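We use cookies to remember your settings. By continuing to read, you agree to their use. OK

Jokia Rural Wound Care Project: Progress Report to the Erkeo Fund

Print | E-mail this page

Summary

The project is on schedule except for the supply route to the Rindent Valley, which is covered below. Home visits from the Macedo clinic continued through the whole period. The aftercare leaflet is finished and in use. The follow-up line opened in June, later than planned. We are asking to move $500 from travel to printing and are not asking for any new money.

Home visits

Most of the people on our visit list were sent home after treatment for a cut, a fall or minor surgery, and live too far out to come back for a simple dressing change. The visiting nurses check the wound, change the dressing, and write down what they see on a one-page form. The form was shortened in the spring. The old one asked for the same details on both sides, and the second side usually came back blank.

We now have 60 households on the list. Mileage is lower than we budgeted for, mainly due to the new grouping of visits by road instead of by date of discharge. Two nurses share the northern route and trade weeks. Road work at the lower bridge closed the short way into Rindent for part of the period, and visits on that side started late on those days. All of them were completed.

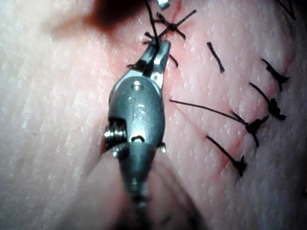 The aftercare leaflet went through several drafts before the clinic approved it. Patients told us that the first version used too many medical words and did not say clearly when to call. The final one has a page on stitches. It tells people that when a cut is closed with separate stitches, like the black ones set at intervals across the thin reddish line here, each is tied by itself, and that they should call if one comes loose and should not trim or pull it. It also covers bathing, lifting, sleep, and going back to farm work. A large-print version is ready. The translated version is with the second reader, and we expect to print it in the next period.

Supplies

Dressings, tape and saline are bought through the Macedo clinic at the clinic's price. This has worked well. Storage has not. The shelf space we were promised at the Rindent hall was given over to the election boxes, and supplies had to be carried out from Macedo on every trip. We have asked for a locking cabinet and have been told it can go in the back hallway. The cabinet is already in the budget under equipment.

One order of foam dressings came in the wrong size. The supplier took it back and paid the shipping.

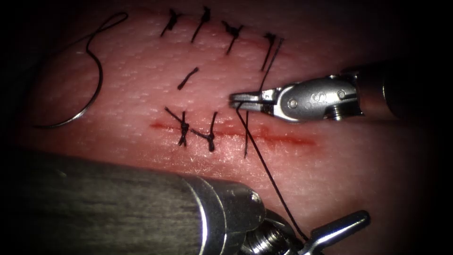

Posted by: Jokia project office, Macedo
2018-07-20
0 comments | 3 shares

Follow-up line

The follow-up line takes calls from patients and family members in the afternoon. It was held up by the phone contract, which had to be signed again after the clinic changed its billing name. Calls so far are mostly about itching, drainage, and whether a dressing can get wet. Some callers only want to move a visit. We have added a short recorded message for those calls so that the nurse does not have to take them.

The call log is kept on paper and typed up at the end of the week. We would like to stop doing this, but the clinic's system does not have a place for calls from people who are not its own patients. No change is planned before the next report.

Training

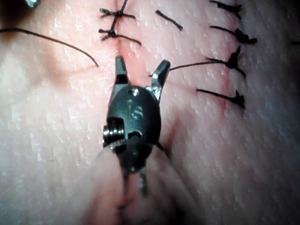 Refresher sessions for clinic staff and visiting nurses cover dressing choice, signs of infection, and how to fill out the form. Stitch removal was added at the request of the nurses on the northern route. The written handout for that part includes a section on practice materials, and a pale pad with a textured surface, such as the one behind the open jaws, is the kind it describes. Attendance was good at the first session and poor at the second, which fell during haying. We will not schedule one in that part of the season again. Two family caregivers asked if they could sit in. The clinic has agreed to hold a separate evening session for families, without the stitch removal part.

Budget

Travel is underspent and printing is overspent. The large-print leaflet needs heavier paper than we priced. The $500 transfer would cover this and the first run of the translated version. Staff hours match the plan. The phone contract costs a little less each month than the old one did.

Next period

Install the cabinet at Rindent. Print and hand out the translated leaflet. Hold the evening session for families. Review the visit list with the clinic and close out households that no longer need us. The form will stay as it is through the winter so that the numbers can be compared.

Receipts and the mileage sheets are being sent separately by mail.

Print | E-mail this page
Sign up for the Jokia newsletter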